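In Defence of the Odds-and-Ends Drawer

Last updated: July 2023

Every few years the fashion for clearing out comes around again, and I find myself standing in the kitchen with a garbage bag in one hand, feeling guilty about a ball.

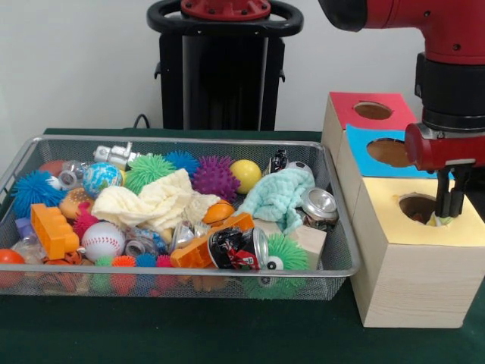 I should say at the start that I like a tidy house as much as the next person. I grew up in one. My mother could lay her hand on the good scissors in the dark, and when we moved out to Garnstead she had the whole kitchen unpacked before the kettle boiled for the second time. But even she kept one drawer, the wide one under the phone, where the rules didn't apply, and I've come to think that drawer did more for our family than all the labelled jars put together.

You went to it when you were bored, or home sick, or when something broke and you needed a bit of something else to fix it. There were keys to a trailer we'd sold, half a deck of cards, a marble the colour of ginger ale. My brother and I once spent an entire wet July afternoon inventing a game out of what was in there -- I couldn't tell you the rules now, and I suspect we couldn't have told you then -- and I remember it better than any toy I ever unwrapped.

So I was a little put out to read a column in our local paper, the Prisisholm one, urging us all to get down to 700 belongings per household. Why 700, I'd like to know? I have 47 buttons in a cookie tin before I've even looked at the cutlery, and I don't intend to give up a single one of them. A button is very little trouble to keep. It asks for no charging and no dusting, and one day a coat will need it.

I do understand the appeal. A friend of mine paid $300 to have someone come in and sort her place out top to bottom, and it looked lovely, like a room at a nice hotel. Then her grandchildren came up from Wekach for the long weekend and had nothing to do with their hands. By lunchtime they were taking the fridge magnets apart, and by supper she had phoned me to ask whether I still had my tin.

Of course there's a limit, and I've met it myself, usually on the basement stairs. Nobody needs nine broken umbrellas. If you can't close the drawer, take something out of it, and if you can't get down the hall, please call a relative. All I'm asking is that we leave one place in the house unsorted, somewhere a child can reach, and that we stop apologizing for it when company comes.

As for the ball, I put it back. It has a flat spot and it bounces off to the left, and the dog next door is very fond of it.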